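What's Inside a Sponge?

Pick up a dry sponge and hold it close to your eyes. Holes! Big ones, tiny ones, and lots that twist around inside where you can't see. Those holes are called pores, and they are the secret to one of the best materials in your house.

Before you start, go on a texture hunt. Find a tin or a box and fill it with small things that all feel different: bumpy, crinkly, slippery, creased. Close your eyes, touch each one, and guess. Could it soak up water?
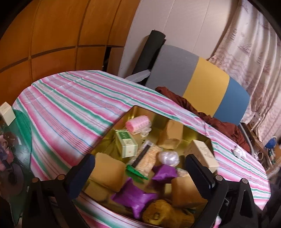
A gold box full of textures, with a bumpy pink roll near the far corner.

Smooth plastic lets water slide right off. Paper is full of tiny fibers, so it drinks up a little. A sponge beats them both! Water likes to cling to things (it even climbs into narrow spaces all by itself), and a sponge gives it hundreds of little spaces to climb into. When you squeeze, the pores get squashed and the water has to go somewhere, so out it comes.

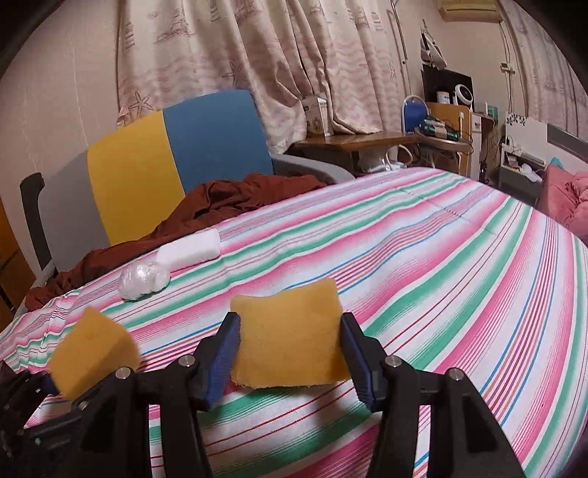 A yellow-orange sponge standing upright. Look for the fuzzy, frayed bits along the bottom!

Now try it yourself. You need a sponge, a bowl and a measuring cup.

Pour 700 milliliters of water into the bowl. Push the sponge under and count to 3. Lift it out, hold it over the empty cup and squeeze as hard as you can. How much did you catch? Bushra Marwat's class in Jiltville got 200 milliliters with one hand and 245 with two hands. Wow!

Want to keep going? Cut an old sponge in half (ask a grown-up first) and test one piece. Write down your guess before you squeeze.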